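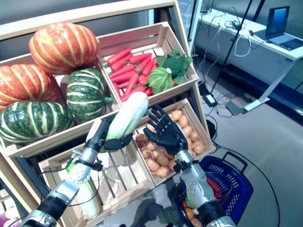
Page last changed: Tuesday, 16:40

Hamcombe notebook, produce shelf task, February

Back on the shelf-to-basket task with the headset and gloves. Prompt for the operator is the same as before: pick the named vegetable, carry it to the blue basket, let go, return both hands to rest. All vegetables are the artificial ones.

Left hand on the squash needs care. The operator should close the thumb last. If the thumb goes first the squash rolls toward the fingertips and the wrist has to twist to save it, and we don't want that twist in the training set. Keep it upright on the way past the pumpkins.

The right hand idles open, fingers spread, whenever the operator relaxes. Fergal Kinsella wants it parked lower between picks so it stays clear of the potatoes. I agree, but changing the rest pose now would split the set in two — leave it until this batch is done.

Counts: 3,148 episodes on the server before today's upload. Target for the squash alone is 200, then 100 for the daikon, which sits low on the left and is slow to reach. Potatoes last. They are small and the gloves lose the little finger when the hand closes tight.

Glove calibration drifted after lunch. Redid it twice. The second one held. Anything recorded between the two should be tagged "drift" and kept out of the Motavwood run.

To do:
Shorter cable for the laptop desk.
Ask Fergal whether failed grasps get kept or cut. I have been keeping them.
Trim the pause at the start of each episode — the Mughal script still cuts too late.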